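Pedstead Learning Center: Sorting Bin Exchange in October

The Center will hold its annual exchange of sorting bins and small classroom materials in October, in Room 19. Staff who wish to return worn bins or request replacements should write to Lamisi Gyamfi in the supply office, extension 1159. Each classroom may exchange up to four bins.

Mixed contents are acceptable. Toys, cups, sponge blocks and odd pieces may be left in the bins at drop-off and will be sorted by supply office staff. Bins with scuffed or scratched walls remain in service unless they are cracked.
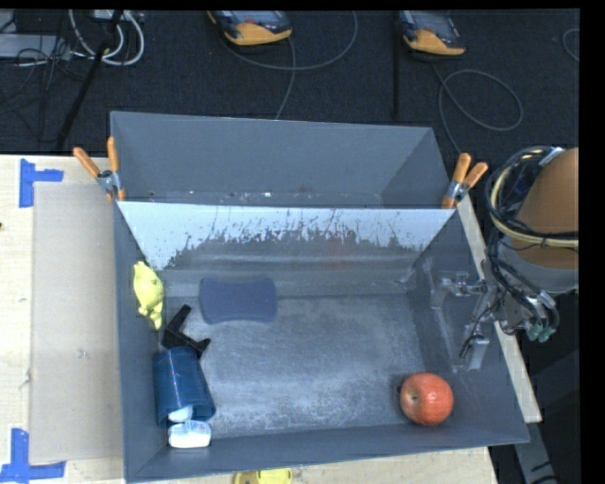

When may bins be dropped off?

Drop-off is open from 2 p.m. until the office closes, throughout the month.

Spring clamps used to hold neighboring bins together are Center property and should be returned with the bins. Requests for additional clamps are handled separately by Keegan Kennedy. Classrooms in the Wudier Annex will receive their replacement bins by cart.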